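Bassey Allotments & Kitchen Board > Storing and Keeping
Thread: Keeping greens past the weekend without a big fridge
Started by ktakagi, Wednesday, 7:12 pm

ktakagi
We moved into a place on Rimisham Road with a half-size fridge and I am losing greens every week. I buy napa, bok choy and whatever leafy stuff looks good at the Nandutico market, and by day four the outer leaves are limp or brown. The crisper drawer holds one cabbage if I take the shelf out. What do people do? I would like to keep shopping once a week.
Kiyoshi Takagi

mudlark8
Wrap the napa in newspaper, stand it upright in the coolest spot you have, and leave it alone. My mother kept them on the back porch from November on. Peel off the outside leaves when you want to use it. Bok choy won't do that. Eat it first.

plotholder_jen
Newspaper is fine for napa but I would not leave anything on a porch if you get hard frosts. Mine froze and went to mush. For bok choy, use a damp towel in a loose bag in the fridge. I get a week out of it.

ferneo_sal
Disagree on the damp towel. Wet leaves rot. I keep mine dry, unwashed, in a bag with a few holes in it, and wash right before cooking. The Ferneo co-op handout says the same if you can find a copy.

plotholder_jen
Damp, not wet. Wring it out.

ktakagi
Thanks. I don't have a porch, but there is a cupboard on the north wall that stays cool. I'll try the napa in there. The yellow leafy ones are the worst, they seem to go in two days whatever I do. Typical load for us:
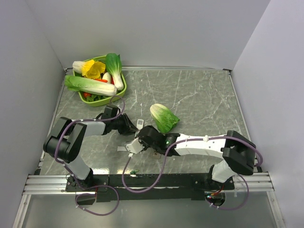 Most of it gets used in soup or stir-fry, so it doesn't have to look nice. I just don't want to throw out half.

Mudlark8 again, and I'd say you are buying too much tender stuff for one trip. Get one thing that keeps and one thing that doesn't, and cook the second one that night or the next. No bag or towel fixes that.

gus_t
Or blanch it. One minute in boiling water, cold water, squeeze it hard, freeze it in handfuls. Goes straight into soup. Takes up a lot less room than raw.

ferneo_sal
Frozen greens go stringy in stir-fry though. Soup only.

gus_t
He said soup.

ktakagi
I'll blanch the leaves for soup and keep the stalks for frying. The freezer part is small too, but I can clear out some bread. Will report back on the cupboard.

plotholder_jen
Keep apples out of that cupboard. They'll yellow your cabbage.

3 users reading this thread | 478 views
Contact the moderators | © Bassey Allotments & Kitchen Board | Back to top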